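7/17/24
By a staff writer

The Vulus building is at the back of an industrial park, past a tile warehouse and a place that fixes forklifts. Visitor parking is on the left side and it fills up early. I got there a few minutes before the tour started, signed in on a tablet, and was given a paper badge and a visitor map that did not match the doors very well.

I went because our laundry operation has been looking at automated folding since April. We handle flat goods, mostly towels and sheets, and the sorting and first fold are still done by hand. Vulus does not make grippers. It tests other companies' grippers for customers who want to see them side by side before spending money, and twice a year it opens the lab to visitors. There were 12 of us in the group. Most of the others came from packaging.

The first stop was the rigid parts cell, and I will keep that short. An arm was moving metal blanks from one tray to another with a vacuum head. It was fast. The people from packaging had a lot of questions about hose life and filters and we stayed there longer than planned.

The fabric room was what I came for. It is carpeted and smaller than I expected, more like an office than a shop floor. They had two grippers to compare that day, one from Hurnico and one from Abera. Both are two-finger electric models. The Hurnico has wide, flat fingers. The Abera has narrower ones and a softer pad that you can swap without tools. Both were run on the same arm, with a change between sessions that took long enough for everyone to get coffee.

The test is simple to explain. A towel is laid over a larger cloth, and the gripper has to pick up the edge of the towel and leave the cloth where it is. Our guide said this is the job customers ask for most and the one where the brochures are least useful. On a bare table you can slide a finger under the edge. On cloth there is nothing hard to slide against, and if the fingers go down too far they pinch both layers.

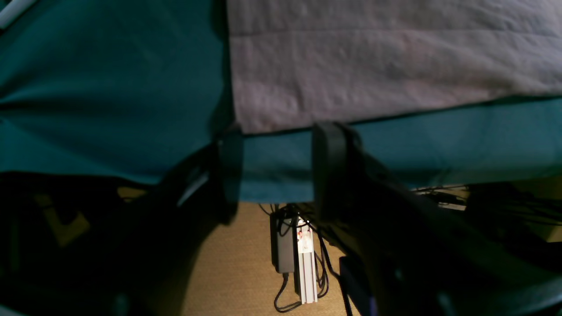
Approach height matters more than grip force, at least from what we were shown. The lab sets the height by hand first, with an operator moving the arm in small steps, and then saves that as a starting point for the automatic runs. With the Hurnico gripper the operator came in a little high and missed the edge twice before getting it. When it did close on the towel, it held well. With the Abera the first try picked up the towel and a fold of the cloth under it. They backed the height off and the next try was clean. I would not read much into a handful of tries, and the guide said the same.

For real numbers they gave us a printed sheet. Each gripper had gone through 1000 edge picks on the same kind of towel before the visit. The sheet breaks the misses down into no grip, double grip, and dropped during the lift. Hurnico had more of the first kind and Abera more of the second. For us a double grip is the worse problem, as it pulls the next item out of place and somebody has to stop the line. A no grip just costs the time of another try. I asked if they had run damp towels. They have not, but they will do it as paid work if a customer sends the goods.

The cameras got less time than I wanted. Vulus uses a small wrist camera for this work plus one fixed overhead. The guide said the wrist view is better for finding the edge of a towel but loses it once the fingers get close and block part of the view. The overhead camera is slower to set up and needs steady light. A woman from a bag maker asked about using only the overhead one, and the answer was that it works for large items with good contrast and gets poor quickly with white on white. A good share of our work is white on white.

The controller on the cell was a Prakside. I had not seen one before. Changing grippers means loading a saved profile from a menu, and the operator did that without looking anything up. The screen is small and the text on it is hard to read from where visitors stand. Price was not discussed on the floor. You have to fill out a form for a quote, and I did.

Lunch was sandwiches in the front office. The afternoon session covered safety fencing and I skipped it to beat the traffic.

For anyone from our trade thinking of going, bring your own towels. They will let you put one under the gripper at the end of the morning if you ask at sign-in. I did not know that and had nothing with me. I have since mailed them a box with two weights of bath towel and one bar mop, and they said results take a few weeks.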